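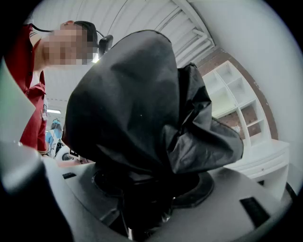

Garment Care and Storage at the Clondell Textile Rooms

The Clondell Textile Rooms receive, examine and store outerwear and protective covers on behalf of the Plarnero Collection. The present store holds 265 items of dark synthetic and coated cloth, each entered in the register under its own number. The September handling sessions were held in Room 28.

Black fabric, register no. 1643. The material has a slight gloss and creases deeply where it is gathered. Looser cloth spreads to the right – folds of this kind are noted before an item is laid flat.

Staff and visitors are asked to keep sleeves and badges clear of the cloth during handling.
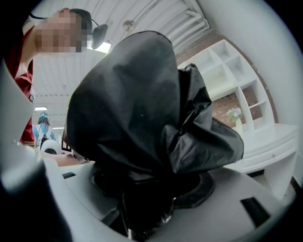 Bai Kustiser

The same session, with the black fabric standing in a rounded dome and soft highlights along its folds. A colleague in red leans in from the left. Small light specks show against the darker part of the cloth – the register has a separate column for surface marks.

Items may be viewed by appointment on Thursday afternoons. Requests should reach the Rooms 2 weeks in advance.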